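We'd been meaning to do the Brokico open day for years and always managed to be away for it, so when the leaflet came through the door in April I stuck it on the fridge and told everyone we were going, rain or no rain. It rained. We went anyway!

For anyone who doesn't know it, Brokico is the board game and toy works out at Akent, on the long road behind the old canal basin. You'd drive straight past it. I did drive straight past it, and had to turn round in the car park of a tile warehouse, where a man in a van gave me a very old-fashioned look. Parking for the open day is in the field opposite (bring wellies, I mean it) and then you cross over and queue at the side gate. Tickets were £6 for grown-ups and children went in free, and for that you get the tour, a hot drink and a paper bag with a few spare counters and a pencil in it.

The tours go off in groups of 28 and we were put on the half past ten. First stop was the print room, which smelt wonderful, all ink and warm cardboard. They print the boards on enormous sheets and then glue them down on to thick grey card, and the lady showing us round let the children stroke a finished one to feel the linen texture. She said people write in to complain if the texture changes even a tiny bit. I can believe it. I'd be one of them.

Next door was the cutting room, where you have to stand behind a yellow line and put your ear defenders on. They press out jigsaws in here as well as boards, and the noise when the press comes down goes right through your shoes. My youngest loved it and wanted to stay for another go. My eldest had her fingers in her ears on top of the ear defenders. We saw a big castle jigsaw come out whole and then get broken up into a bag by what I can only describe as a very large tumble dryer.

Upstairs is the bit I'd really come for, the games room, with tables and tables of things out to play with. There were old favourites and newer ones and plenty I'd never heard of, and you could sit down wherever there was a gap. I made a beeline for the guessing games, the sort with the red tiles you flip up and down and a big question mark moulded on them, as we wore out at least two sets of those when I was small.
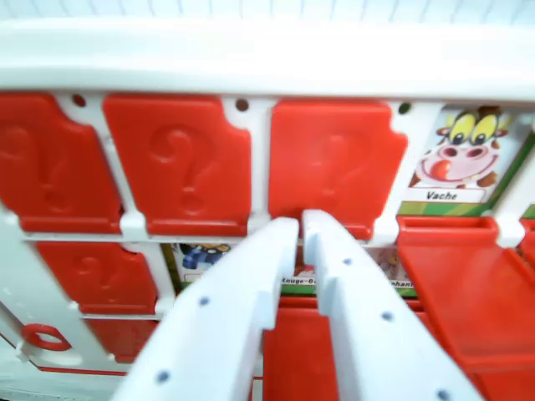
Page last changed: April

We got properly stuck into a game called Galang, which is a trading game with little boats, and which I lost so badly that a boy at the next table came over to give me advice. It takes almost 46 minutes according to the box and we were at it for well over an hour. The rules could do with another look, if I'm honest. There's a whole page on what happens when two boats want the same harbour and I still couldn't tell you. But the pieces are lovely, chunky and smooth, and the board has a sea serpent down in one corner that doesn't do anything except look pleased with itself.

The café is run from the staff canteen and it was the only let-down of the day. Tea was fine, the cheese scones had gone by the time we got there, and there was one person on the till with a queue out to the stairs. If you're going next time, eat before your tour or bring sandwiches. There's a covered bit by the bike sheds with benches and quite a few families had set up camp there.

Then the shop. Oh dear. They sell seconds, mostly games with a dented lid or a printing wobble you'd never spot, and they are CHEAP. I came away with Galang (of course), a jigsaw of a harbour and a pack of cards with the backs printed upside down. The bigger one talked me into a marble run as well. Cards are taken but the machine kept dropping out, so have some cash on you.

We'd planned to stop at Sturkelis Gardens on the way home but by then it was coming down in sheets and everyone was flagging, so that'll have to be another weekend. The car still has half the field in it.

If you want to go, they put the dates up on the board outside the gate and in the library, and the morning tours fill up first. The print room has steps down into it but there's a ramp round the back if you ask at the gate, and we saw a couple of pushchairs go that way without any bother.

Recent posts
A wet walk round Akent basin
Sturkelis Gardens: is the tea room open yet?
Jigsaws we've finished this winter
Making a proper cheese scone
Steam day with the little ones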